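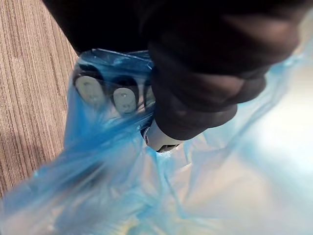 Parvaneh Bahrami answers on the sixth ring, out of breath. She's been on the stairs. The choir she runs in Anthorpe is short a tenor, again, and the concert program goes to the printer tonight.

"Go ahead, I can talk and type," she says. She can, mostly.

She started with 26 singers and a borrowed keyboard. The first song they learned was Arach, a lullaby she had from her grandmother and had never seen written down. "I wrote it out on the bus. Got the second verse wrong. We still sing it wrong."

And the new piece? Long pause, typing. It's called Tasamgate, 2 movements, no piano. Hard on the altos. "They complain and then they ask to do it over, so."

Does everyone need to read music? No. Half the group learns by ear, from recordings she makes in her kitchen. You can hear the fridge on most of them, she says, and one alto swears she cant find her note without it.

Money is tight. The hall wants 850 dollars for the night, up from last July. Tickets won't cover it. She's thinking about a bake sale and doesn't sound happy about it. "I hate bake sales. I always end up buying my own cake."

Then the other phone goes. A possible tenor, she thinks. She asks me to hold on, comes back a minute later. He's a baritone.

"I told him to come anyways."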